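Tuesday night and the transfer thread is on fire again. Cillian Corrigan to Trirton, loan till the end of the season, option to buy. Two years ago I'd have thrown my phone in the river. Now? Fine. Good luck to him.

62 games for us. Never once looked like he wanted the ball on his left side. But he ran, and he tracked back, and the away end loved him. I was one of 1,266 at the Lemum game when he got the late winner in the rain. Lost my voice for days.

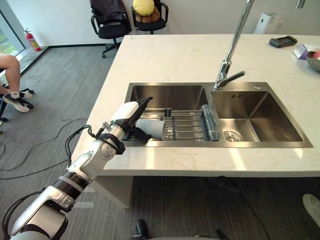 Midfield is the worry now. We have Indirov, who is 2 yellow cards from a ban, and then kids. Good kids but kids. I said all this to my brother on the phone while doing the dishes and he says play three at the back and pack the middle. With who?? I'd sooner play the drying rack in front of the defense, at least it stays where you put it.

Anyway home game Saturday. Crowd was 2,738 last time, which is poor, and it'll be less if they dont sign somebody. April is brutal, four away trips and a cup replay maybe. Will post the lineup when I get it, if the wifi in the stand works for once.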